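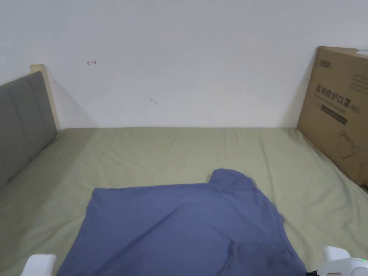

Progress report, household garment task, Skevdale project
Period covered: July

Collection with the hand-held grippers continued through the month in furnished homes. The total now stands at 2,954 accepted demonstrations, and 138 more are waiting for review. The work was limited to shirts and other short-sleeved tops, folded on a bed. Trousers and towels have not been started.

The target agreed at the last review was 100 accepted demonstrations per working day. We met it on most days in the second half of the month. The first week was slow. Operators were still learning to keep both fingers in view while the cloth was being turned, and a large share of those recordings were rejected.

Beds are harder than tables. A fitted sheet wrinkles and shifts when the shirt is pulled, and the fingers sometimes pick up sheet and shirt together. We keep these recordings if the operator lets go and recovers without using a bare hand. They are tagged separately so that Brastetti can train with or without them.

Rooms are left as the operators find them. Boxes against the wall, marks on the paint and creased bedding all stay. Only personal papers and family photographs are put away before recording starts.

Labeling is behind. Cukby has returned start and end points for the first two batches, but the step labels (flatten, sleeve in, fold up, fold across) are done for only 70 percent of the first. The main disagreement is over where flattening ends when the operator goes back to smooth a sleeve. We sent revised wording on Thursday and expect the rest of the batch to move faster.

The first training run used the first batch only. The policy makes a reasonable first fold on shirts that start out flat. It does poorly on shirts that start partly folded, and the next collection plan gives these more time.

Spending is within budget. One pair of grippers was out of use for four days with a loose cable and has been repaired.

Planned for next period: long-sleeved shirts, darker sheets, and a second set of homes through Gavrilă. We need a decision on the towel task before the new operators are scheduled.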